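Hinds Tabletop Display Set

Notes on the table display items kept under the Hinds name. Put together by Nuria Belay and Kirsty Halliday.

Contents
over 1,000 pictures, in 31 folders
one text file per folder, listing the items out on the table

Items
gold metal stand with a round base and a slender pole
clear ribbed glass vessels
small white shelf stand

Item names are lower case, with underscores for spaces. Both glass vessels go under glass_vessel, whatever their shape.
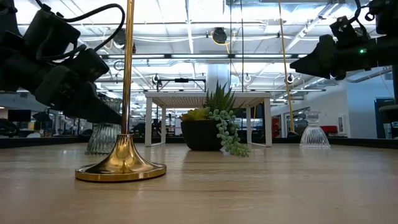

Folder 10 uses an older spelling, glas_vessel, which will be corrected in March. Send other corrections to Kirsty.

Last updated 2022-11-27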